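## 4. Recording a batch (snack counter task)

Read section 3 first. Arm homed, Flenard logger running, green light on the toaster is not a "ready" signal, ignore it.

1. Set out the props. One sandwich in the basket, white tray clear.
2. Name the batch: site, task, your initials. Brorwood people, use BRW.
3. Press record, wait for the beep, *then* move.
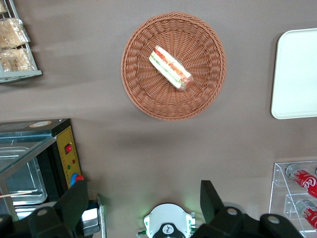 4. Pick up the sandwich, put it on the tray, let go, back off. Slow and steady, up to 30 seconds a go.
5. Stop. Tag it good or bad. Bad ones are kept, dont delete them.
6. Put the sandwich back at a diffrent angle. Go again.

**Note:** wrap catches the light. If glare hides the filling in the wrist view, turn the sandwich a bit.

**Caution:** keep the jaws clear of the toaster door and the drink stand. Hit either one, stop and re-home.

Full set is 316 good runs. Short set, ask Lihua Kang. Upload to Avlow before you change tasks, not after.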